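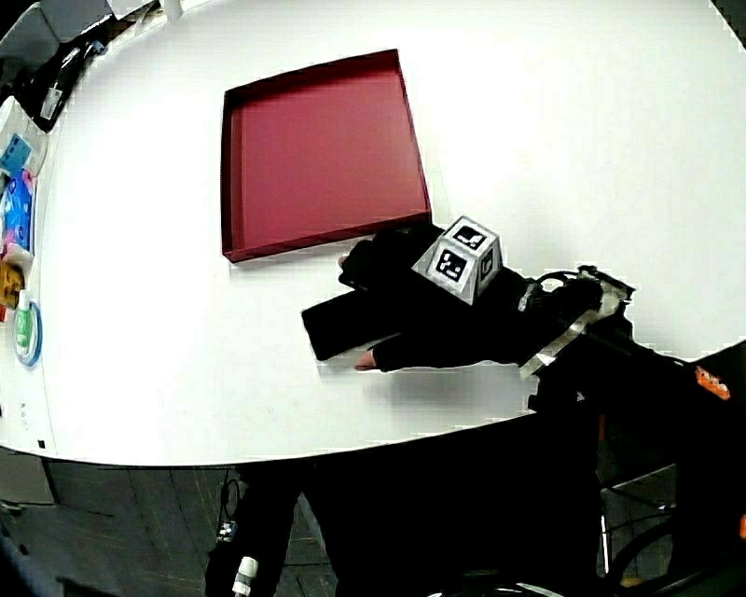 Ticket status: open, again
Product: Fodusero label printer, Moltach driver
Site: Ebrahimi stockroom

Reopening this one. It was closed as "resolved by update" and I don't believe it was. The printer still drops the last line of the address on long jobs. Short jobs are fine, which I suppose is how it passed whatever test was run on it.

What I've tried so far: new cable, new roll, driver removed and reinstalled, power saving turned off. Support told me to clean the print head. I did, twice, and I can't see how a dirty head would remove one whole line and leave the rest crisp. 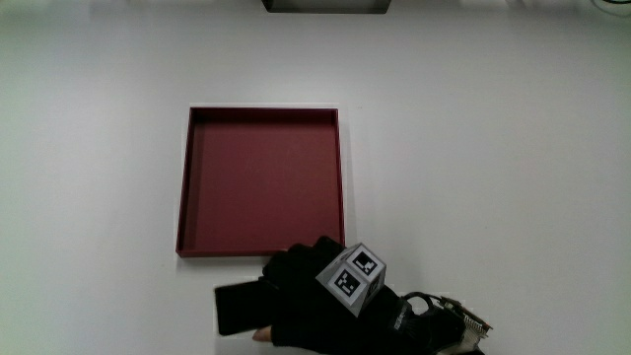
The queue says "complete" every time. A job of 3000 labels says complete, and 4 labels sent on their own say complete, and only the small job comes out right. I would like to know what "complete" is supposed to mean here.

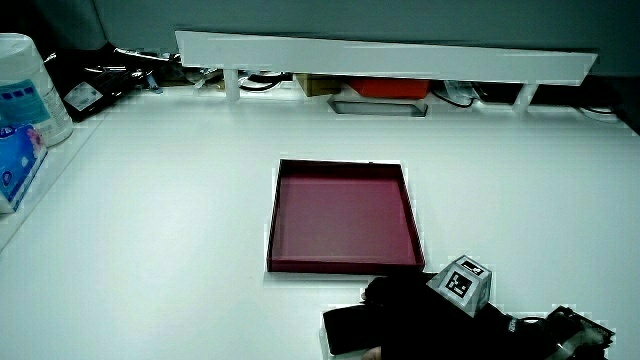 Ebrahimi stockroom, May 4, 2023

Second reply from support: set the buffer to 3000 and restart. Done. Printed the same batch and lost the same line — no change at all. The setting also went back to its default after the restart, so I'm not convinced it was ever applied.

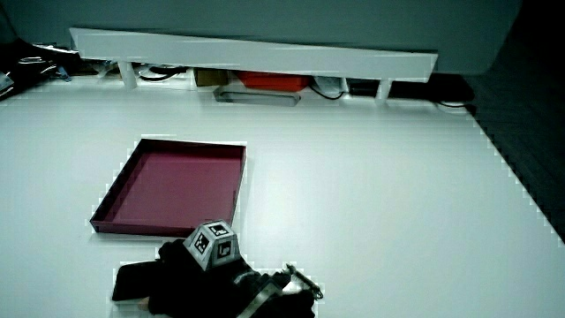
Sent the same file through the old Wernudo driver and got 3 clean runs in a row. That points at the Moltach driver as far as I'm concerned, though I've been told it's "unlikely." Log attached. Please don't close this until somebody has read it.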